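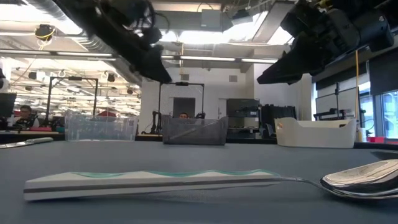

수저 한 벌을 통에 나누어 담는 법
로봇 학습용 시연 데이터, 수집 현장의 하루

2021년 11월 16일

식사를 마친 식탁에서 숟가락을 집어 알맞은 통에 넣는 일은 사람에게 설명이 필요 없는 동작이다. 그러나 이 동작을 기계가 익히려면 같은 일을 수천 번 되풀이한 기록이 있어야 한다. 로봇 조작 기술을 개발하는 스탠던스(Standance)는 지난 5월부터 식기 분류 작업의 시연 데이터를 모으고 있다. 사업의 내부 명칭은 드롤레로(Drollero)이며, 목표 수량은 시연 3,000건이다.

작업대의 구성은 단순하다. 청회색 상판 안쪽에 투명한 통, 회색 반투명 통, 크림색 불투명 통이 한 줄로 놓이고, 그 앞에 식기가 놓인다. 위쪽에서는 검은 로봇 팔 두 대가 작업대를 향해 내려와 있다. 조작자는 손에 쥔 조종 장치로 두 팔을 움직이며, 관절의 각도와 집게의 벌어진 정도, 카메라 영상이 같은 시간축 위에 기록된다. 학습 모델은 이 기록을 바탕으로 어떤 영상이 들어왔을 때 어떤 움직임을 내야 하는지를 추정한다.

세 개의 통을 서로 다른 투명도로 고른 것은 연구진의 의도에 따른 것이다. 투명한 통은 벽 너머의 배경이 비쳐 경계를 찾기 어렵고, 불투명한 통은 안에 무엇이 들었는지 옆에서 확인할 수 없다. 초기 수집분은 불투명한 통만으로 이루어져 있었다. 당시 학습한 모델은 투명한 통 앞에서 집게를 지나치게 낮추어 통의 테두리를 건드리는 일이 잦았고, 연구진은 통의 종류와 순서를 시연마다 바꾸는 방식으로 절차를 고쳤다.

식기 또한 까다로운 대상이다. 광택이 나는 숟가락의 오목한 면에는 조명과 주변 사물이 휘어져 비친다. 같은 숟가락이라도 놓인 방향에 따라 영상 속 밝기와 무늬가 크게 달라진다. 손잡이가 두껍고 금속 목이 가는 제품은 무게중심도 고르지 않아, 어느 지점을 집느냐에 따라 들어 올리는 순간 한쪽으로 기운다. 수집 지침은 손잡이의 가운데를 집는 것을 원칙으로 하되, 전체 시연의 일부에서는 일부러 끝부분을 집도록 정하고 있다.

시연의 품질을 가르는 기준은 속도에 있지 않다. 지침서에 따르면 한 차례의 시연은 두 팔이 정해진 대기 자세에 있을 때 시작하여, 식기가 통 안에 놓이고 두 팔이 다시 대기 자세로 돌아왔을 때 끝난다. 도중에 식기를 놓쳤더라도 조작자가 스스로 바로잡았다면 그 기록은 폐기하지 않는다. 실수에서 회복하는 과정은 별도의 표지를 붙여 보관하며, 학습 단계에서 그 비중을 따로 조절한다. 반면 이유 없이 멈추어 있거나 집게가 허공에서 머뭇거린 기록은 검수에서 제외된다. 모델이 망설임까지 그대로 따라 하기 때문이다.

현재까지 검수를 통과한 시연은 2,000건이다. 조작자 6명이 교대로 작업하며, 한 사람이 같은 과제를 오래 맡지 않도록 배정표를 운영한다. 조작자마다 손의 습관이 다르다는 점은 초기에 문제로 여겨졌다. 어떤 이는 식기를 수직으로 들어 올리고, 어떤 이는 상판을 따라 살짝 끌어온 뒤 집는다. 연구진은 동작을 하나로 통일하는 방안을 검토하였으나, 비교 실험을 거친 뒤 접근 방향만 규정하고 나머지는 조작자의 판단에 맡기기로 하였다.

두 팔의 역할 분담도 남은 과제로 꼽힌다. 오른쪽 팔이 집은 식기를 왼쪽 통에 넣어야 할 경우, 팔을 길게 뻗을 것인지 다른 팔에 건넬 것인지를 정해야 한다. 건네는 동작은 두 집게가 가까이 마주 보아야 하므로 충돌의 위험이 따르고, 식기가 한 집게에서 다른 집게로 옮겨 가는 짧은 순간에 각도가 틀어지기 쉽다. 스탠던스는 이 구간만을 따로 떼어 추가 시연을 모으고 있다.

수집된 기록의 정리에는 자체 관리 도구인 스케쿠부라(Skekuvura)가 쓰인다. 시연 한 건마다 식기의 종류, 통의 배열, 조작자 번호, 조명 상태를 비롯한 7개 항목이 기입되며, 빠진 항목이 있는 기록은 저장소에 등록되지 않는다. 창가의 차양을 올렸는지 내렸는지도 조명 항목에 포함된다. 큰 창을 둔 실내에서는 시간대에 따라 금속 표면의 반사가 달라지므로, 오전과 오후의 기록이 한쪽으로 치우치지 않도록 매주 분포를 점검한다.

작업 공간을 별도의 차단막으로 가리지 않은 점도 눈에 띈다. 작업대 너머로는 다른 장비와 화면, 오가는 사람이 그대로 영상에 담긴다. 연구진은 배경이 고정된 자료로 학습한 모델이 장소를 옮기면 성능을 유지하지 못한다고 보고, 일상적인 실내의 변화를 자료에 남겨 두는 쪽을 택하였다. 다만 촬영 범위에 들어올 수 있는 구성원에게는 사전에 동의를 받고, 외부에 제공하는 자료에서는 얼굴을 식별할 수 없도록 처리한다.

나머지 시연은 포크와 나이프가 겹쳐 놓인 배치를 중심으로 채워질 예정이다. 겹친 식기를 가르는 동작에 대해서는 아직 확정된 지침이 없으며, 조작자들이 시험 삼아 남긴 기록을 놓고 검토가 진행되고 있다.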